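Stukville Evening Classes
Play and Early Letters, Unit 2: Letter Cubes
Handout for 1st November

Welcome back! I've been looking forward to this unit since July, when I was still sorting cubes on my living room rug and wondering how to fit it all into one evening. Small letter cubes are some of my favorite things to put in front of a child who is just starting to notice print. They roll, they stack, they can be lined up and knocked down, and all the while the letters keep turning up.

Before you start

Wash your hands, find a partner, and take one tray per pair. The mixed trays come from the Colanier cupboard by the door. Please don't tip the whole tray out. Pick two cubes first and play with those for a while, then bring in a third.

Part A: Two letters side by side

Put two cubes next to each other with a letter facing up on each. Say the sounds, slowly, then a little faster, then run them together. Swap the cubes and do it again. Children love the swap! It's the same two cubes and a completely different noise, and plenty of them will laugh out loud the first time.

P and E make a lovely first pair. P is a quick little puff of air (hold your palm in front of your mouth and feel it), and E can be stretched as long as you have breath for. Try "pe" as in pet, pen and peg, then turn it around for "ep" as in step. 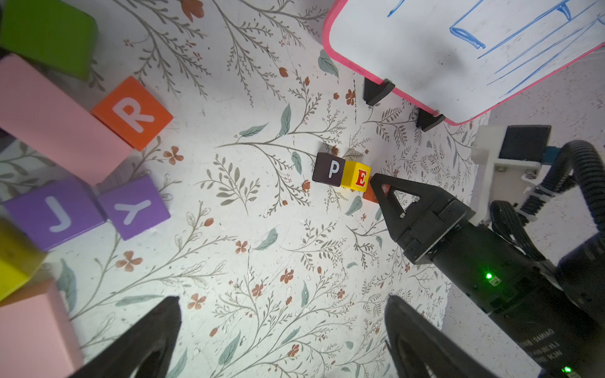
Fig. 1. P and E side by side on the flowered tabletop. Note the different lettering: white on dark brown, red with a white outline on yellow.

Color matters more than you might expect. A child will often say "the yellow one" long before saying "E", and that's fine. Go along with it. Answer with both: "Yes, the yellow one, the E." After a few rounds, mix in cubes of other colors and see whether the letter name comes along without the color.

Look at the shapes of the letters too. Some have serifs, the small feet at the ends of the strokes, and some are plain. We'll spend time on this in the Zarei reading (pages are on the class list), but for tonight just trace both kinds with a fingertip and talk about what feels the same.

Part B: Building with letters

Bring out bigger wooden blocks and let the cubes ride on top. Make a tower with a P on the roof, a garage for the E, a bridge that only vowels may cross. A small whiteboard is wonderful for this. Draw a box or a simple building in marker, stand the board where both of you can see it, and try to build what you drew. Then trade places, so one of you builds and the other draws.

Patterned table or plain? Try both. Leaves and flowers give you stories (who is hiding in the garden?), while a plain surface makes the letters easier to find. I go back and forth on this one and would love to hear what you think.

Notes on materials

The full Bekico set has 70 cubes, far too many for one sitting. Keep the rest in a lidded box and rotate them weekly. Small cubes are for supervised play only and stay away from children who still put things in their mouths.

For next time

Play one cube game with a child you know and write it up in nearly 400 words. Tell me what you set out, what the child said, and where the game wandered off to. Bring a spare whiteboard marker if you have one.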